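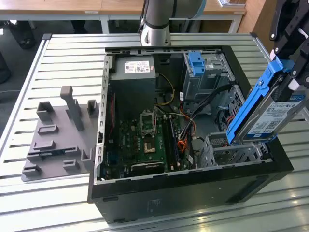

*A gripper holds a hard drive in its blue caddy over an open desktop tower on a slatted worktable.*

June 24, 2018 – A voluntary code of practice for robots that take apart and rebuild used computers was published this week, and the people it is meant to reassure are not all reassured.

The Murance code runs to 28 pages and covers work cells where a robot arm handles drives, memory and cables inside a desktop case. It was drafted by Brerngate, a refurbishing firm, together with Iker, which builds the cells. Both companies will be among the first to claim that they follow it.

Under the code, a drive has to be logged by serial number before it leaves its bay and logged again when it is put down. A cell must stop if the grip slips, and a person must clear the fault by hand before the arm moves again. Side panels, loose screws and power cables each get a section of their own. Grip force gets half a page, with no maximum. Operators are told to choose a value "suited to the part."

Grethe Lund, who wrote most of the text for Brerngate, said a fixed limit would have been out of date within a year. "Caddies differ, cases differ, and the fingers people fit to these arms differ," she said. "We wanted something a shop could adopt on Monday morning without buying new equipment."

That ease of adoption is what bothers Mitiku Worku, a safety inspector who reviewed an early draft and sent back four pages of comments. He said the code leaves each company to check its own cells and keep its own records, with no outside visit at any stage.

"If I can pass by filling in my own form, I will pass," Worku said. "I asked who reads the forms. I still don't have an answer."

The figures offered in support are thin. Brerngate says it ran 900 desktop machines through a trial at its Norðdahl site and that 790 were finished without a person stepping in. The published summary does not say what went wrong with the rest, how many drives were dropped or damaged, or whether any data was lost. Lund said a fuller breakdown exists but includes customer details and would need editing before release. She did not give a date.

Nor does the summary compare the result with the same work done at a bench by hand. Hendrik Peeters, who manages a small repair shop and has no robots, said that was the number he looked for first. "A trained person gets a drive out of a tower in a minute or two and notices when a latch feels wrong," he said. "Show me the arm does as well and I'll read the other pages."

Data handling is the firmest part of the document. Drives waiting to be wiped must be kept apart from drives already wiped, and a cell may not put a drive back into a case unless the wipe record matches its serial number. Even Worku called that section sound, though he noted that most careful shops have worked this way for years, with or without an arm.

Lionel Boyer of Iker said the companies expect to revise the code in September, after comments from other firms. Outside checks could be discussed then, he said, but they cost money and small shops would end up paying – an argument Peeters said he had not heard from any small shop.

Companies that sign up may use the Murance mark on their paperwork. The code sets out the size and color of the mark in 2 pages. It does not say how a company could lose it.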